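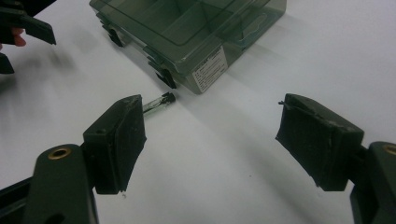
## Small parts storage box, dark green, translucent

Item 461. Sold by Likport, packed at our Feltwood store room. Page updated 24/10/2026.

A plain plastic box for the small stuff. Vials, sample bottles, bead tubes, spare caps, whatever rolls off the table when you turn around. Dark green, see-through enough to tell if there's anything in it before you open it up. Not see-through enough to read a label from across the room – if you need that, get the clear one (item 128).

Glass vials are sold seperately. Same slim clear kind with a little black cap. See the Vondetano range for sizes.

### What you get

- one box, dark green
- one sheet of blank stick-on labels
- dividers inside, no lid insert (more dividers are on the Ignacio page)

### Good for

- keeping vials together on a work table
- craft rooms, soap and perfume makers, seed savers
- sorting returns. We use these ourselves for that
- kids' paint bottles, the tiny ones

### Not for

- the dishwasher. Warm water and a soft cloth, dry it before stacking
- solvents, nail polish remover included
- the oven, obviously the microwave too
- food. It's not rated for it, please don't ask us to say it is

### Using it with glass

Put something soft in the bottom first. Folded paper towel is fine, a cut piece of felt is better. Lay the vials flat, caps all pointing the same way, much easier to pick one out later. Don't pour them in. Check each cap is on tight before it goes in, small caps can work loose in the mail.

Long vials go in corner to corner. If one won't lie flat don't force it, use a deeper box.

On a white or pale table clear glass is easy to lose. Put the box down first, then bring the vials to it one at a time.

### Color

Green only right now. Looks almost black in a dark cupboard and a lot lighter by a window. Batches vary a bit, so if you want a matching set order them all together. Smoke gray was dropped, we get emails, sorry. Might be back in December, no promise.

### Labels

Stick to the short side. The sheet that comes with the box peels off clean if you do it in the first few weeks, after that you'll want a drop of cooking oil and some patience. Pencil works better than ballpoint on them. Marker is fine but let it dry or it smears all over your thumb.

### Ordering

Single boxes or packs of seven. Packs come nested with paper between, keep the paper, it stops scuffs. Mixed packs with item 128 can be done, put it in the notes box at checkout – not by phone please.

Orders with glass go out in a seperate carton. That means two tracking numbers and sometimes two different days. Normal, no need to write in.

### Returns

Thirty days, unused, labels not stuck on. Broken vials: send a photo of the carton and the glass, don't mail the glass back. Cracked box, same thing, photo is enough and we send a new one.

### Goes with

- Ignacio dividers, short and long
- Vondetano clear vials, black cap
- Felt liner, cut to size (out of stock at Feltwood, more on the way)
- item 2031, the wall rail. Fits the clear box as well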